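Sellasmont Flood and Storm Readiness Inspection
Pump house, creek gate and community hall
Inspected by: Iulian Sandu
Date: 12/22/22
Next inspection: March, before the thaw

Marks used: OK, ATTENTION, FAIL, NOT CHECKED. Comments go under the item they belong to. Anything marked FAIL gets fixed before the next rainfall warning.

PART A -- CREEK AND GATE

A1. Trash rack clear of branches and ice
OK
Raked on the morning of the inspection. There was a good deal of willow on the upstream side, all of it from the November blow. The pile is on the bank and still has to be hauled away.

A2. Gate opens and closes through full travel
ATTENTION
It closes fully. Opening, it binds near the top and needs a second person on the wheel. The thread has old grease on it that has gone stiff in the cold. Clean off and regrease with the winter grade.

A3. Gate seal
OK
A small weep at the lower left corner, same as last year. No change.

A4. Bank between the gate and the footbridge
ATTENTION
Undercut on the outside of the bend. The willow stakes put in after the last flood have taken on the Prurken Road side and mostly failed on the other. It will hold for an ordinary rain. I would not want to test it with a warm rain on top of snow.

A5. Level markings on the footbridge pier readable from the road
FAIL
The paint is gone below the warning line. Whoever is on watch at night has to walk out onto the bridge with a flashlight to read it, and this should stop. Repaint in yellow, with the evacuation level in red.

PART B -- PUMP HOUSE

B1. Door, lock and access path
OK
The path was ploughed and sanded. Spare key is in the hall office, on the hook.

B2. Sump clean
OK
Silt at the bottom, well short of the intakes.

B3. Pumps run under load
ATTENTION
All three started on manual. The middle one took a while to prime and was noisier than the others for the first minute. Plornus has been asked to look at the foot valve. Until that's done, treat it as the standby and put it last in the starting order.

B4. Discharge hose
OK
There is 330 feet on the reel and another 100 in the loft, enough to get past the school parking lot if the storm drain backs up again. Couplings were all tried by hand. One gasket replaced.

B5. Float switches set in the right order
FAIL

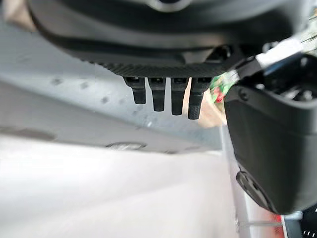 The switches had been moved since the fall inspection, and two of them were hanging at the same height, so two pumps would have started together on one circuit. They were reset and tested with a bucket. When you check them, look at the whole row from the front. Each switch should reach a little lower than the one to its left, stepped the way the four black pegs are in the photo, with the shortest at the left. The lowest switch brings on the first pump. If you have to move one, mark the old position on the rail with a paint pen before you loosen anything, and write it in the log.

B6. High-water alarm
OK
Heard clearly from the road. The dialler reached the first number on the call list. The second number belongs to someone who has moved away. See C6.

B7. Generator
ATTENTION
Started on the second try. Ran for half an hour with the pumps on it. Battery is original and should be replaced this winter. Fuel tank was a little over half and has since been filled. Block heater is working, but its cord is pinched where the door closes on it, and that wants a proper grommet.

B8. Transfer switch
OK
Changed over both ways.

B9. Heat tape on the intake line
NOT CHECKED
Too mild on the day for the thermostat to call. Check it during the next cold snap. If the line freezes, the pumps are no use to anyone, so this one can't wait until March.

PART C -- COMMUNITY HALL (WARMING AND EVACUATION CENTRE)

C1. Roof and eavestroughs
ATTENTION
The flashing above the kitchen lifted in the last windstorm and was screwed back down from a ladder. It's a temporary repair. The north eavestrough is full of needles.

C2. Windows and shutters
OK
Shutters on the lake side close and latch. One hinge is rusty but sound.

C3. Cots and blankets
OK
Stored dry. The blankets were washed over the summer and bagged. Don't stack anything on top of the bags.

C4. Drinking water
OK
We have 600 litres in the back room, rotated in the fall. Write the new date on the jugs when they're rotated -- several still have the old one showing.

C5. Battery radio and weather receiver
FAIL
The weather receiver was on the shelf with dead batteries left in it, and the contacts have corroded. 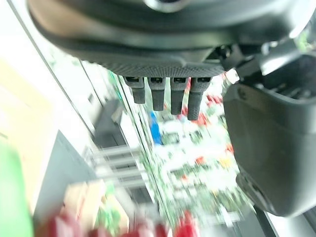
A replacement has been ordered through Salminen. In the meantime the portable from the fire hall is on loan and sits beside the office phone. Batteries are to be stored beside the unit and not inside it. The person opening the hall puts them in and tunes to the local forecast before doing anything else.

C6. Call list
FAIL
Several numbers are out of date. This has been written up at each of the last inspections. The new list should be on paper, taped inside the office door, with a copy in the pump house. Cellphones were out for most of a day in the last ice storm, so landlines go first where people still have them.

C7. Washrooms on backup power
OK
The lights and well pump come on. Hot water does not, and isn't meant to.

C8. Ramp and handrail
ATTENTION
The ramp was icy at the turn. A bucket of sand is now kept inside the door. The handrail is loose at the bottom post.

C9. Kitchen
OK
Propane stove lit on all burners. Carbon monoxide alarm tested. The kettle leaks at the spout and someone should donate a better one.

GENERAL COMMENTS

The full round took roughly three hours with the pump test included. It goes faster if the creek is done first, while there's good light, and the hall is left until the end.

Two of the FAIL items, the pier markings and the call list, cost next to nothing. The receiver is paid for. The float switches are already corrected, but they stay on the list as FAIL until a second person has checked the settings and signed the log.

Forecast at the time of writing was for heavy snow, then a drop in temperature and strong northwest wind. If the warning is upgraded, run the generator that same evening and leave the block heater plugged in. Rake the rack again once the wind eases.

Signed copy is in the hall office, top drawer.

I. Sandu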